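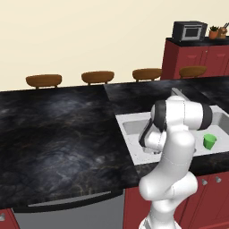
*Render: kitchen pack, sink task. Posted by rosine_rey, free to reuse with credit.*

## Piscombe kitchen pack – is it worth the license?

**rosine_rey** · 8 Jun 2022

Hello all. I have the trial of the Piscombe kitchen pack since two weeks and I must decide before it ends. For those who do not know it, it is a set of simulated kitchens with ready tasks for one arm: sink, counter, drawers. The price for one seat is 400, for a team license 800. We are a small group of three persons and we would use it to test policies before we touch the real arm.

What I like: the install was easy, the scenes load fast, and the kitchens look like places where somebody could cook. The sink task is the one I use most. A green cup in the basin, the arm over the counter, and you start.

What I don't like: the documentation. The page about resetting a task is four lines long, and one of them is wrong.

Has anybody here paid for it? Did you regret it?

---

**mtolentino**

We paid for the team license last September. I don't regret it, but I would not pay again for the same version. The updates are slow. We asked for a second sink model and we still wait.

For the cup task I ran 200 episodes with our own policy and 134 were successful. The failures were nearly all the same: one finger touches the cup first and pushes it toward the wall of the basin. Look at your wrist camera before you blame the policy.

---

**G. Guillot**

I disagree with the "look like places where somebody could cook". The marble and the wood are pretty, yes. But I don't buy a simulator for the bar stools. Contact is what matters to me, and in my tests the cup slides too easily, as if the sink was covered with oil. Nillholm costs more and its kitchens are ugly, but I can set the friction for each object and it is written clearly how.

---

**rosine_rey**

@mtolentino thank you, this is very useful. I looked at my wrist view as you said, and I think I have the same problem. 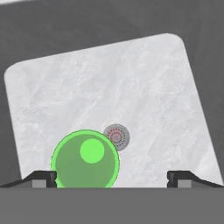
*Wrist view, sink task. The cup is at the left finger, the drain is behind it.*

The right finger is still far away. So if I close now, the left one does all the pushing. Is this the policy, or is the camera in the pack mounted with a small offset?

@G. Guillot I did not try to change the friction. Is it really not possible in Piscombe?

---

**mtolentino**

There is an offset, in my opinion. Ours was corrected when we replaced the default camera file with our own. I can't promise it is your case. From one view only I would not decide. Print the pose of the gripper and of the cup at the moment of closing, and compare.

---

**G. Guillot**

It is possible, but for the whole scene only. If you make the sink less slippery, the drawers change too. Their support told me that a setting per object is "planned". I have heard this word before.

---

**aldana_r**

Sorry, but I find this a bit unfair. I use the pack with students, and for teaching it is good exactly like it is. They open it in the morning and before lunch they have an arm that moves over a sink. With Nillholm I lost one full day only with the installation. Maybe Ginette needs a different product, this doesn't make this one bad.

About the cup: we open the gripper wider and come down slower. It helped a little, we did not measure it.

---

**G. Guillot**

For students, agreed. Rosine wrote that she wants to test before the real arm. That is a different use, and there I keep my opinion.

---

**rosine_rey**

I printed the poses. The gripper is to the right of the cup center when it starts to close, in every episode I checked. I will try tomorrow with a new camera file and keep the policy the same – otherwise I will not know which one helped.

For the license I think I will ask for one seat first and not the team one. Does anybody know if they let you upgrade and pay only the difference?

---

**mtolentino**

They did for us, but write to them before and keep the email.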